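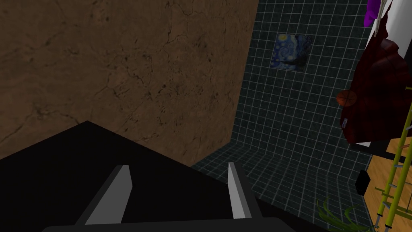 **Sugeng Nugroho**

Cuando le dije a Intan Ong que quería hablar con ella de los centros de día, me contestó con un audio larguísimo en el que se oían platos, una radio y, al fondo, alguien cantando un bolero bastante bien. «Vente a la hora de la merienda», decía al final, «que es cuando se entiende todo». Así que allí me planté, a las cinco menos diez, en la puerta de Breketti, con hambre y una libreta.

Breketti es un centro de día para mayores en el barrio de Prirkgate, en la planta baja de lo que fue una tienda de telas. Intan lo dirige desde hace cinco años. Antes trabajó en una residencia de Skernau, y de allí se trajo una manía que comparto: no soporta que a la gente mayor se le hable en diminutivo. «A una señora de 84 años que ha llevado una ferretería no le puedes preguntar si quiere su yogurcito», me dice mientras cuelga mi abrigo. «Bueno, poder puedes. Pero ella te va a mirar como miraba a los representantes de tornillos.»

Yo venía con una pregunta muy concreta, confieso que egoísta. Mi padre vive solo desde marzo y mi hermana y yo llevamos semanas dándole vueltas a lo del centro de día. Él dice que eso es «la guardería». Intan se ríe, pero poco, porque lo oye casi todos los meses.

«El primer error de las familias es venir sin la persona», me explica. «Vienen los hijos, miran los baños, preguntan el precio, se van encantados y luego se lo anuncian al padre en la comida del domingo – ya hecho, ya decidido. ¿Tú cómo te pondrías?» Pues fatal, le digo. Y me acuerdo de que yo iba a hacer exactamente eso.

Ella propone otra cosa: una visita corta y sin papeles, a ser posible en una hora en que pase algo. Un café, una partida, lo que sea. Después, dos tardes de prueba por semana durante un mes, y al cabo de ese mes se sientan todos a hablar, el interesado el primero. «Y si dice que no, es que no. A veces vuelven al otoño siguiente por su cuenta. Un señor volvió porque en la visita había dejado a medias una partida de dominó y quería la revancha.»

Mientras hablamos va llegando la merienda. Hay pan con aceite, fruta, café con leche y unas galletas de sésamo que hace la cocinera (me comí cuatro, lo siento). Pregunto por el transporte, que en casa es el gran asunto, y aquí Intan se pone seria. «Es lo que más nos cuesta organizar y lo que menos luce. La furgoneta recoge puerta a puerta, pero si alguien vive en un tercero sin ascensor, la puerta no es el problema, son las escaleras. Eso hay que hablarlo el primer día, y muchas familias se lo callan por miedo a que les digamos que no.»

¿Y les decís que no?

«Casi nunca. Pero necesitamos saberlo para mandar a dos personas en vez de a una.»

Me cuenta también que el centro tiene 153 socios entre usuarios, familiares y vecinos que echan una mano con la cuota, y que la lista de espera se mueve más de lo que la gente cree. Su consejo es apuntarse pronto, incluso sin tenerlo claro. Apuntarse no obliga a nada, y llamar con prisas después de una caída es la peor manera de elegir.

De las actividades habla con un entusiasmo contagioso. El coro ensaya un repertorio que deciden ellos, con discusiones tremendas. Hay gimnasia en silla, un taller de memoria y un grupo que se llama Miyazaki, porque empezó viendo películas de dibujos con los nietos y ahora ya las ven sin nietos. «Lloran muchísimo», dice Intan, «y luego piden otra». Lo que no hay son manualidades obligatorias – en eso es tajante. «Si quieres pegar macarrones, pegas macarrones. Si quieres leer el periódico en una esquina y que te dejen en paz, también es un plan.»

Le pregunto por los hijos, por la culpa, por esa sensación de estar quitándonos a alguien de encima. Tarda un poco en contestar. «A mí me ayuda preguntarles qué hacían con su padre antes de cuidarlo. Ir al fútbol, cocinar, pelearse por política. Y muchos llevan dos años sin hacerlo, porque todo son pastillas y lavadoras. Si nosotros nos ocupamos unas horas, igual podéis volver a pelearos por política.»

Me fui cuando empezaban a ponerse los abrigos, con una hoja de inscripción doblada en el bolsillo y dos galletas en una servilleta. Por la noche llamé a mi padre y le pregunté si jugaba todavía al dominó. Me dijo que según con quién.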